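Recording with the hand-held grippers: common questions

Last updated April 3, 2018

These are the questions people ask most often when they start recording for the Gredeteo project. If yours is missing, write to Marijke Michiels at the Prolmont office.

What am I being asked to do?

You pick up a hand-held gripper, do an ordinary desk task with it, and put it down again. The camera on the gripper records the whole thing. Each recording is called an example. The learning system is trained on the examples and later tries the same tasks on an arm.

Do I need any experience?

No. Most people are comfortable after nine or ten tries. Your first five examples are marked as practice and left out of training.

How long is one example?

Most take under a minute. The recorder stops by itself at 90 seconds. If you are not finished by then, discard it and start over.

Should I move slowly?

Move at a steady pace. Very fast motion blurs the video, and very slow motion teaches the system to hesitate. Open the fingers fully before each grasp.

I dropped the object. Do I throw the example away?

Keep it if you picked the object up again and finished the task. Mark it "recovered" in Drinar, the labeling program. Discard it only if the object left the desk or you stopped partway.

Does the desk have to look the same every time?

No, and we would prefer that it didn't. Move the chairs, change desks, record at different times of day. Glare on the desktop is fine as long as you can still make out the object in the playback.

Can other people be in the room?

Yes, but ask them first. If a face shows up in a recording, flag it and it will be blurred before anyone else sees it.

What is a session?

A session is one person, one desk and one task. The longest so far is 57 examples – most people stop well before that, and you should stop when your hand gets tired.

The pads on the fingers are coming loose. Can I keep recording?

A little wear at the edges is all right. Look at both pads before you start and note any lifting or tearing in the session log. If a flap reaches into the gripping area, or the object slips because of it, switch to another gripper and leave the worn one on the Prins shelf with a tag.

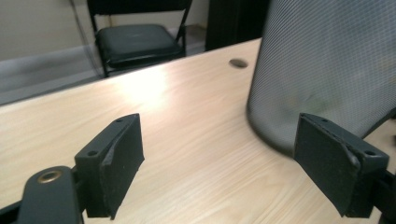

Open fingers over a desk, with wear on both pads.

Can I trim or glue a pad myself?

Please don't. New pads are fitted at Prolmont so that the thickness stays the same on every gripper.

Where do the recordings go?

They upload when the gripper is docked. Leave it there until Drinar lists the session as received – this can take a while after a long one.

Can I have my examples removed?

Yes. Send Marijke the session number and they will be taken out before the next training run.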